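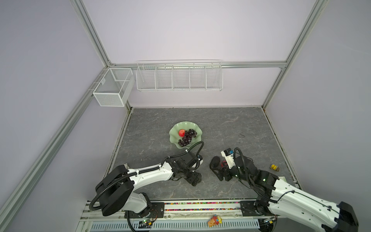

Right, so. Notes for the touring talk, second half, the bit on regional theatre and how a small puppet show gets from Utwood to four other towns without going broke. Start with the props budget, people always ask. Cheap op shop glass reads beautifully from row three, catches the light, pale colours do better than dark. Then straight into the story of the show.

Home | Program | Speakers | Venues | Contact

THE SHOW
The Salt Ferry. Shadow and rod puppets, 50 mins no interval. Made at Utwood over one winter, first run at the Hagedorn hall in July. Say the name of the hall slowly, half the room will think its a person.

Total audience first season, 863. Pause there. Good number for a town that size. Best house 134, closing night, people standing along the side wall. Worst house, don't give the number, just say we knew all their faces.

WHERE THE MONEY WENT
2000 dollars from the Wekia arts fund. Matched nothing, just the 2000. Spent on: screen cloth, lamps, van hire, a new gearbox for the van we hired (long story, skip if running late). Performers on door split. Be frank about that, someone from a funding body usually in the room and they go quiet.

Would I do door split again. No. Flat fee even if its small. People need to know what they're getting before they turn up to rehearse.

MUSIC
Play the clip here. Ninety seconds, fade it, don't let it run into the vocal part. Harmonium, two frame drums, bowed saw. The saw was a mistake in the big hall, lovely in the small one. Ask sound desk to have it a touch louder than feels right.

Point to make: we wrote the music after the puppets were built, wrong way round. Puppets had a walking speed by then and the tunes had to fit. The ferryman takes eleven steps to cross and the song had nine bars. Spent a whole weekend on that. In the end he just stops in the middle and looks at the water, best moment in the show, audience thinks we planned it.

ON THE ROAD
Indine first. Stage was deeper than the drawings said so the screen looked tiny. Moved the front two rows of chairs right up to the lip, worked fine.
Then Wekia, school matinee and an evening. Matinee crowd much better!! Kids yell at the puppets, you have to leave gaps for it. We hadn't left gaps.
Lesson, ask the venue for a photo of the stage with a person standing on it. Plans are no use. Also ask when the heating goes off. At Hagedorn it was 9 pm and we were still packing down in coats.

Bump-in takes us 3 hours now. Was more like a full day at the start. Label both ends of every cable, colour tape, same colour for the same side of the screen every time.

THINGS PEOPLE ASK
- Do you need a blackout? Near enough. Curtains plus cardboard over the exit glass, check with the venue first re: fire rules
- Rights to the story? Its a local tale, several versions, we asked the families who tell it. Took months. Don't rush this answer
- Can we book it? Yes, sheet by the door

IF TIME
Second clip, the storm, lamp swinging on a string. Rhearsal footage so sound is rough, warn them.
If no time go straight to thank yous, the Utwood crew, the hall, the tea people.

Leave the lights down for questions? Ask the tech. Water on the lectern this time, last time had none and croaked through the whole ending

Last updated: July

We use cookies to remember your settings. Accept | Manage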